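Shokri's Second Album Plays It Too Safe

Two years ago Shokri put out a debut that sounded like four people arguing in a stairwell, and I played it most mornings for a whole winter. The follow-up, Drondolow, is better sung, better recorded and far less interesting. I have given it a fair run and I don't expect to change my mind.

The trouble starts with the single, Wirasside. It has a decent bass line and a chorus you will know by the second time round, but the chorus arrives after 40 seconds and then hardly goes away. On the first record Vojtěch Říha would let a verse wander before he let anyone sing along. Now every song is in a hurry to be liked.

Some of this is down to the new producer, Jamshid Hosseinzadeh. He did fine work with Mendedent, a loud and messy band who needed somebody to tidy up after them. Shokri did not need tidying. Their drums used to clatter and drag a little behind the guitar, and that drag was most of the charm. On Drondolow they sit exactly on the beat, at what sounds like 97 beats a minute on three songs in a row.

I know the argument on the other side. The band spent years playing to rooms half full, and in December they sold out a hall that holds 3,000. People who have worked that hard are allowed to want an audience. I agree, and I was in that hall, and the loudest cheer of the night was for an old song with no chorus at all.
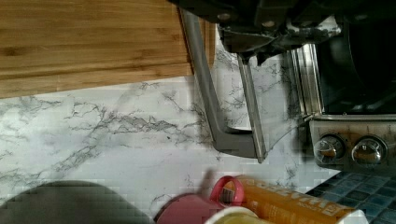

Their label should have noticed that cheer. The old songs drew the crowd in the first place, and the new ones were received politely - a bit of clapping, a lot of people going to the bar.

There are two tracks worth keeping. The closer runs past six minutes and falls apart in the middle, and Říha's voice cracks on the last line. Somebody left that in. The other is a short piece for piano and hand claps that could have come off the debut. I would have taken a whole album of those, even a badly recorded one.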